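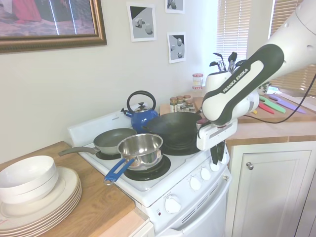 Where do people keep the pans they use most? In the homes we studied, the usual place was the stove itself, with the heaviest pan left on a back burner between meals.

3.2 Storage on and around the stove

Cooks in the Skernum survey were asked to leave their kitchens as they would on an ordinary afternoon. We then recorded which objects stood on the stovetop, on the counter behind it and within arm's reach on either side. The full set holds 2,104 object entries from 103 kitchens. Built-in cupboards were opened only where the household agreed.

Figure 4. Small kitchen with an electric stove. A saucepan, a frying pan, a wok and a kettle share the stovetop. Spice jars and a crock of utensils are kept behind it, and plates and bowls are stacked on the counter to the left.

The arrangement in Figure 4 belongs to the group we call "full stove." Every burner position is taken, so a cook who wants to change pans has to find another surface first. The wok and the kettle are at the back, and the two pans with long handles are at the front. Antoniadis, who coded this group, treated the kettle as a stored object whether or not it was used daily.

Knives were harder to place. We had expected a block or a drawer, but up to 15 households kept at least one knife lying on the counter. The red, green and purple knives on the right-hand counter in Figure 4 were entered under "open surface," the same code we gave to cutting boards left out.

Plates were coded by their distance from the stove. Ruiz-Ortega first used a separate code for bowls stacked on plates, as in Figure 4, and later merged it with the general code for stacked dishes. The merged code is used in all tables below.

Contact: Imivis Kitchen Studies, Karagiannis Building | © Imivis | Back to top

This site uses cookies to remember your reading settings. Accept | Manage cookies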